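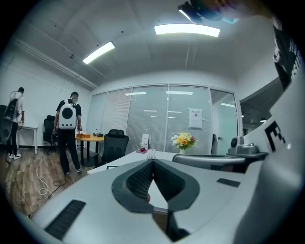

How many demonstrations does a student team need before training a first grasping policy? For a single task with one object type, we budgeted 2000 and started training well before we had them all.

Thread on the Drullance course project, team Velska. Notes on data collection with the hand-held gripper, mostly for whoever takes the course next.

--

1/ Task: pick up a small item from a table, put it in a box, let go. One operator per gripper. The policy never sees the operator, only what the gripper camera sees, so the wrist motion has to be clean.

--

2/ Rooms matter more than we planned for. Our November set came from one lab bench. The policy trained on it did fine at that bench and failed 16 of 21 trials on a table in the next building. Same objects, same box.

--

3/ So we moved to ordinary rooms. Offices, meeting rooms, a kitchen. Mixed table heights, mixed lighting. Glass partitions and bright ceiling lights are hard on tracking. We kept those rooms in the set anyway.

--

4/ Calibration before every session. Open the jaws fully, close fully, hold still, then start the task. If you skip the hold, the width estimate drifts and the whole session goes in the bin. We lost 3 sessions this way.

--

5/ Cables: route them before you record. A tug on a cable shows up as a jerk in the trajectory, and the filter does not catch all of them.

--

6/ File naming is room, operator, task, take. Rivas (our upload script) rejects anything else. It does not tell you which field is wrong. Check the take number first.

--

7/ Speed. New operators move too fast. Slow down on approach, pause before closing, then lift straight up. Cutting the pause gave us blurred contact segments that were useless for training.

--

8/ Next: retrain on the mixed-room set, then run the same 21 trials at Grorkinberg with the same box. Table height there is still unconfirmed.

--

9/ Report is due 01/12/2022. Failure logs go in the appendix, sorted by room. Questions about the upload script in the replies please, the course inbox is full.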